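Skoltham Photo List – list archive
Subject: Re: Which film for first portraits indoors?
Date: 2023-08-16

Hello all,

I wanted to answer this one sooner, but I was waiting for my negatives to come back. First the original question, shortened a little:

> I have inherited an old camera with a 50 mm lens and I would like
> to make portraits of my family with it, in our living room. There
> is one window and it faces north. Do I need a very fast film, or
> flash, or both? I have only used a phone until now. Also, is it
> worth buying a light meter? The one inside the camera is dead.
> I am a bit afraid to waste a whole roll.

Several people have already recommended flash. I do not say they are wrong, but I would like to speak for the window, as I have used almost nothing else since April.
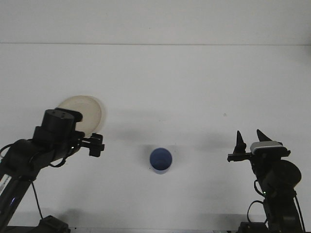
4 min read

The first thing is the distance between the person and the window. When I began, I put everyone directly at the glass, and the side of the face near the window was white and the other side was black. After this I moved the chair back about one big step, and the light became much more even. You lose some brightness, but a north window is quite kind and you will still have enough for a film of normal speed, if you keep the lens open. With a 50 mm lens I would try f/2.8 and a shutter speed of 1/30. If your subject is a small child, then no, 1/30 is too slow and you need the faster film.

> Do I need a very fast film, or flash, or both?

For adults who can sit still, I would take a 400 speed black and white film. I used Kisia for a long time and I like it, although it curls very badly when it dries and the scanning is then a small fight. In the last rolls I changed to Winimow paper for the prints and this made a bigger difference than the film. The skin looks softer. But this is for later, please do not buy paper now.

Flash I would leave in the drawer for the first roll. With direct flash from the camera position, you get the hard shadow behind the head, and on film you discover it only a week later.

> is it worth buying a light meter?

You have a phone already, and there are free meter applications which are good enough for this. Point the phone at the face, from near, and not at the whole room. If the window is inside the measurement, the phone believes that the room is very bright and your person will come out too dark. I made this mistake on one complete roll, and my aunt was a silhouette on every negative. She asked for a copy anyway.
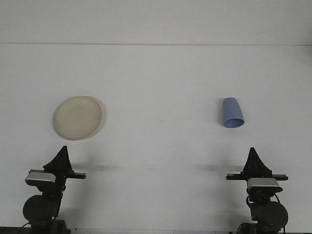
The other help is something white on the dark side. I use a big sheet of cardboard, leaning on a second chair, as close to the person as I can put it without seeing it in the viewfinder. A bed sheet works too. The important thing is that it is really white, because a yellow wall or a red curtain will not give back much light, and on color film it will also change the skin. Move it in and out while you look at the shadow under the chin, and stop when you like it.

About being afraid to waste a roll: I write every exposure in a small notebook, with the distance, the aperture and the time of day. It is boring, and the person in the chair becomes impatient, so do it quickly. But when my 15 best frames were on the table, I could see that almost all of them were made before noon, and I would not have noticed it without the notebook. On a first roll of 36 you may take the same pose two or three times with different settings. I do not call this waste.

One more point on the lens. If it has been in a cupboard for many years, please look through it against a lamp. A little dust is nothing. If you see thin threads like a spider web, it can be fungus, and then every bright area will have a kind of fog. The repair shop Limsakul cleaned mine and checked the shutter at the same time. I paid 555 for both, in my currency, and I thought it was expensive – but the slow speeds are correct again, and for window light you live mostly in the slow speeds.

Where I still have problems is the eyes. With one window from the side, the far eye is often without any reflection and looks a bit dead. I try to turn the face more to the light, but then people look stiff and they start to smile in the wrong way. If somebody on the list has a better method for this, without a second lamp, I would be happy to read it.

Good luck with the camera, and please show us the negatives, also the bad ones.

Best regards from a rainy evening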